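Got a superstition? I'd love to hear it

I'm Liesl Leitner and I'm putting together a little book of everyday superstitions and the odd stories people attach to them – the magpie you have to salute, the new shoes that mustn't go on the table, the tale your cousin swears happened to a friend of a friend. I've got 191 so far and I'm greedy for more!

I'm looking for 31 people in or near Jurnbridge who'll sit down with me for a chat. You don't have to believe a word of it. Sceptics are very welcome (my gran was one, and she still wouldn't walk under a ladder). Chats last an hour, usually over tea at the Biser café, and I can do evenings after 6pm. If you're over in Tosville I'll come to you.

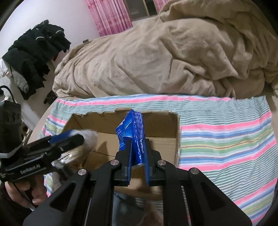

Food stories are what I'm shortest of, so if your family had rules about spilt salt or the last slice of bread, please shout. They needn't be old ones either. A shiny blue snack bag like this one, white lettering and all, could easily have its own playground legend by now, and I'd want every version.

I'll pay your bus fare and send you a copy when it's printed. Drop a note in at the café marked for me or Fidelina Ticona, with your name and the best time to ring. I'm taking names until the end of December.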